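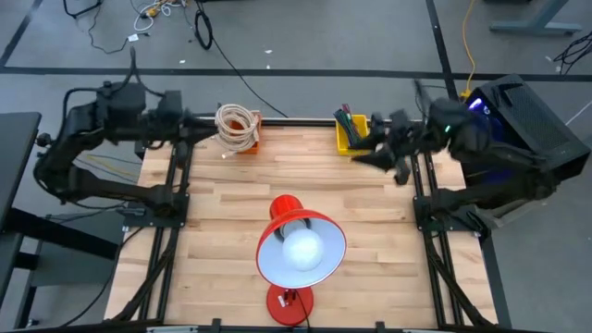
Theda Kettler has specified timber worktops for Bredell since the firm had one saw. Her complaint is with finish schedules. "People oil a top once and file the paperwork," she said. A light top built up from long strips, butcher-block fashion, has a glue line at every joint, and she wants each line checked before recoating. Her test panels get 400 grit, then two thin coats, 23 hours apart.

On color she is brief. Red gloss shows reflections from overhead lights, and she quotes it only when a client insists. "Satin hides more. I tell them that in writing."
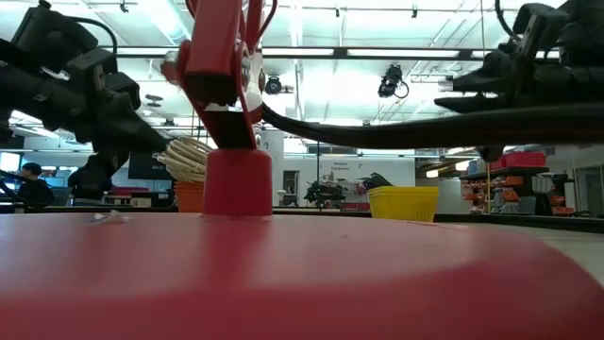
Moisture and movement

Kettler logs humidity daily from October on. "Width changes. Length hardly does. Slot the fixings across the grain."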